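Carnet d'atelier – décembre, 9 h 10

Je reprends la question du bâton de colle pour les étiquettes, puisqu'elle revient à chaque réunion et que j'en ai assez de l'entendre réglée d'avance. La fiche Michiels affirme que le bâton tient aussi bien que la colle liquide sur papier couché. Je n'y crois pas trop. La fiche ne dit pas sur quel papier l'essai a été fait, ni combien de temps les échantillons sont restés sous presse, ni même s'il y avait une presse. Avec ça on peut écrire ce qu'on veut.

Matériel sorti ce matin : le lot de papier Inton (500 feuilles, entamé), les chutes de carton gris du projet Drorkirness, un bâton, le petit flacon de colle vinylique, deux pinceaux dont un à jeter. La balance est restée dans l'armoire. Pas envie de peser des grammes de colle pour faire sérieux alors que l'application se fait à la main et varie d'une personne à l'autre.

9 h 40. Première série, 50 étiquettes au bâton sur carton gris. Application en croix puis sur les bords. Ça accroche tout de suite, impression agréable, et c'est bien ce qui me gêne : tout le monde juge la colle sur les dix premières secondes. Mis sous le marbre sans rien conclure.

Remarque sur le geste. Quand on pousse trop le bâton hors du tube, il s'écrase sur l'angle de l'étiquette et laisse un bourrelet. Ne sortir que 2 mm, pas plus. J'ai l'air de radoter mais sur la série de Fendow on retrouvait ce bourrelet partout, et on l'avait mis sur le compte du papier.

10 h 30. Deuxième série, vinylique au pinceau, même nombre. Plus lent, plus salissant, et le papier Inton gondole un peu pendant la pose. Il paraît que cela se remet à plat sous presse. À voir. J'ai entendu la même chose du papier précédent, dont il nous reste une boîte entière d'étiquettes en forme de tuile.

Deux étiquettes ratées dans cette série, posées de travers et décollées aussitôt. Je les garde à part avec une croix au crayon, à ne pas compter dans le résultat. Si quelqu'un les remet dans la pile pour faire joli, l'essai est à refaire.

11 h 15. Question du plan de travail. L'idée qui circule, c'est de poser la colle sur une assiette plate pour éviter les traces sur la table. Je veux bien. On nous a déjà vendu le tapis de découpe (gardait la colle dans les rainures), le papier sulfurisé (glisse), le couvercle de boîte (trop profond, on le renverse avec la manche). L'assiette a pour elle d'être lavable et d'avoir un rebord. Contre elle : un tube cylindrique, ça roule, et un rebord aussi bas ne va pas arrêter grand-chose si on cogne la table. En plus il faudrait que les gens remettent la colle dedans, et là-dessus j'ai des années d'observation derrière moi.

Choix de l'assiette : ronde, peu profonde, mate. Éviter les modèles à décor, on ne voit plus les résidus. Pour la couleur, un blanc cassé irait, encore que la colle sèche s'y voie mal ; un fond sombre serait plus logique mais je n'en ai pas trouvé au placard et je ne vais pas ouvrir une commande pour ça.
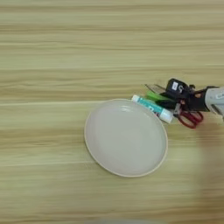

Poste de collage : l'assiette, vide, et le bâton à étiquette turquoise, à cheval sur le rebord, côté capuchon sur la table.

Exactement l'usage que je craignais. Le bâton est à moitié dehors, donc l'assiette ne protège qu'à moitié. À ce compte, autant un pot vertical, où la colle n'a qu'une façon de se ranger. Je propose quand même de laisser l'assiette jusqu'à la fin de la série, sans consigne affichée, pour voir où le tube finit tout seul. Si on met une pancarte, on mesure l'effet de la pancarte.

14 h 20. Ouverture d'une partie de la première série, trop tôt, je sais. Les bords tiennent. Au centre, en pliant légèrement le carton, deux étiquettes font un petit bruit sec qui ne me dit rien de bon. Remis sous le marbre. La vinylique, je n'y touche pas avant demain matin.

Pour le lot complet il faudra 640 étiquettes. Avant de s'engager sur le bâton pour une telle quantité, je voudrais une semaine de repos près du radiateur et une autre au fond de la réserve, où il fait froid. La fiche Michiels est muette sur les deux.

À faire : vérifier la date du flacon, racheter un pinceau plat, retrouver les étiquettes Fendow encore collées pour comparer l'arrachement. Penser à reboucher le bâton le soir – celui d'avant avait séché en trois jours et on a accusé la marque.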